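Setting the Table

Short fiction, posted Aug 1, 2018

Eleven at night and the lab door propped with a chair again. Khoa had the laptop. Phyllis had the good chair, the clipboard and a cold she was giving to everybody.

"Run it again."

"I just ran it."

"Run it again, Khoa."

So he ran it. Finals at Mevport in the morning, simulation round first, and the team still had no name on the form. Toàn wanted Gristis. Hậu wanted anything but Gristis. Mr. Ketilsson — Kári on weekends, never in the building — had stopped by at supper, eaten standing up, and said only that the judges liked a table task. Everybody's mother had set a table. Everybody could tell when it was wrong.

The bus left at six. There was one bag packed and it was Hậu's.

"Who touched the grip file?" Phyllis said.

Silence. Toàn looked at his shoes.

"Toàn."

"I smoothed it. A little."

"The night before."

"It was jerky! It looked like it was mad at the bowl."

Khoa laughed and then coughed. There, he had it too. He scrolled back through the saved runs, 832 of them since December, most of them garbage, most of them named things like final and final2 and realfinal. He pulled up tonight's folder and turned the screen so they coud all see. 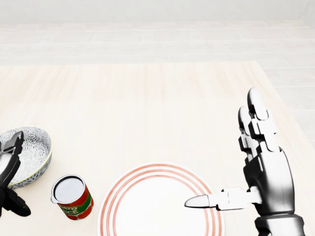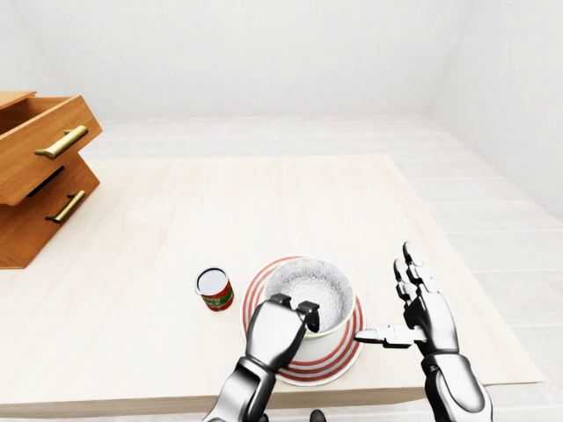
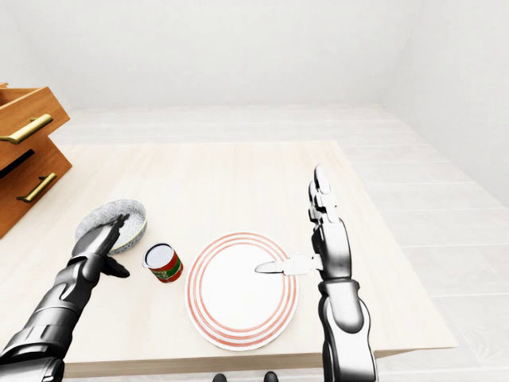
Phyllis had not wanted to be captain. She'd wanted to be home with soup and the radio, and her grandfather had been the one who said go, go do the robot thing, I can heat my own soup. That was before the hospital. Now she kept looking at the screen and thinking about his kitchen, how he put the plate down first, always, and then stood there holding the knife like he'd forgotten what came next. The hand in the last one had a knife just like that, flat out over an empty plate, fingers straight up. Waiting. She wiped her nose on her sleeve.

"Put Toàn's file back in," she said.

Khoa turned around. "You sure?"

"Mine's mad at the bowl. He's right."

Toàn didn't say anything, which for Toàn was a speech.

They had 22 minutes before the security guy came through and took the chair out of the door. Khoa typed fast. Hậu read the settings out loud off the clipboard, tripping over Phyllis's sevens, which looked like ones, which had cost them a whole evening once and they did not talk about it. Arm speed. Wrist limit. Arnitz, the old library, not the new one, the new one crashed. Check. Check. Wait — check.

"Name," Hậu said. "The form. It closes at midnight."

"Gristis," said Toàn.

"No."

"What was your grandpa's street?" Khoa asked. Not looking up. He'd driven her there twice, never came in.

She had to think about it, the way you do with a place you just go to. "Hayat."

Hậu typed it. Didn't ask. Hit send, and the little wheel went round and round, and the hallway lights started going off one by one at the far end.

"Run it again," Phyllis said, and got up to hold the door.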